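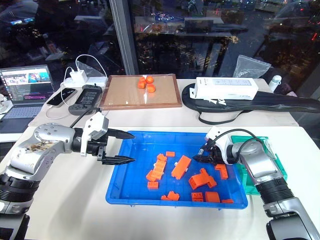 Sorting, cleaning and packing donated household goods

Last revised October 2025

Most charity collections turn away part of what arrives, usually for dirt, missing parts or poor packing. The notes below cover the items most often given from kitchens and workshops, and apply equally to a doorstep collection, a school sale or a fundraising table. Check the receiving charity's own list first. Rules on electrical goods, child seats and mattresses differ from one charity to the next.

Crockery and glass

Wash by hand in hot water with ordinary washing-up liquid. Tea stains inside mugs come off with a paste of bicarbonate of soda and water, left for five minutes and rubbed with a damp cloth. Do not use scouring pads on gilt or printed patterns.

Run a fingertip round every rim. Chips too small to see can be felt. Chipped pieces are not saleable and should not go in the box.

Price labels left over from an earlier sale can be softened with cooking oil. Leave the oil on until the paper turns clear, lift the label with a plastic scraper, then wash again.

Pans and baking tins

Boil water with two tablespoons of bicarbonate in any steel pan with burnt-on food. Let it cool before scraping with a wooden spoon. Do not do this with aluminium, which darkens. Non-stick pans with visible flaking should go to metal recycling.

Handles work loose with use. Tighten the fixing screw before packing. Where the screw is missing, take the pan to a hardware shop to match the thread; guessing from a mixed jar of screws tends to strip it.

Light rust on plain steel tins can be removed with fine wire wool. Dry the tin in a low oven and wipe with a very thin film of vegetable oil.

Hand tools

Brush off loose dirt. Remove surface rust with 400 grit wet-and-dry paper and a little light oil, working along the length of the blade. Wipe clean with a dry rag.

Wooden handles: sand off splinters, apply one coat of raw linseed oil, leave overnight, wipe off the surplus. Rags used with linseed oil can heat up and catch fire if left bunched. Spread them flat outdoors to dry before putting them in the bin.

Cover every edge. A strip of corrugated card folded over a chisel or saw and held with string is enough. Write SHARP on the card on both sides. Some charities cannot sell blades of any kind, so ask before including them.

Electrical items

Pack the lead, the plug and any attachments with the appliance, held together in one clear bag. Remove batteries. Empty kettles and coffee machines fully and leave them open for a day. Do not shorten a lead or replace a moulded plug before donating. The item will normally need a safety test before sale, and a repair that looks untidy may fail it.

Sets such as the Torura food mixer are often given without the bowl. A mixer without a bowl should be labelled as such on the outside of the box.

Linen

Wash at the highest temperature on the care label and dry completely. Damp cloth in a closed bag will smell within days and spoil whatever is packed with it. Tie sheets and pillowcases in sets with cotton tape and mark the bed size on a slip of paper.

Boxes

Use double-walled card for anything breakable. The Cadwaladr storage carton is a convenient size, being 86 litres, but should be filled with linen only. Filled with plates it cannot be lifted safely.

Stand plates on edge, wrapped singly, with crumpled paper under and over them. Stand glasses upright. Fill every gap. Close the box and shake it gently; if anything moves, add paper.

Tape the base seam twice. Wokus paper tape holds well on clean card but lifts on dusty card, so wipe the seam first.

Labelling and records

Write the contents on one long side and one short side. Keep boxes of one kind together. If the charity reclaims tax through Gift Aid, attach the donor label to each bag or box, and fix it to the card itself. Labels stuck over tape come away when the tape is cut.

For a group collection, keep a plain list of box numbers and contents. The Drurkis hall collection each February uses a school exercise book, one line per box, with a column ticked on loading.

Store packed boxes off the floor on battens, in a dry room, stacked no more than two high.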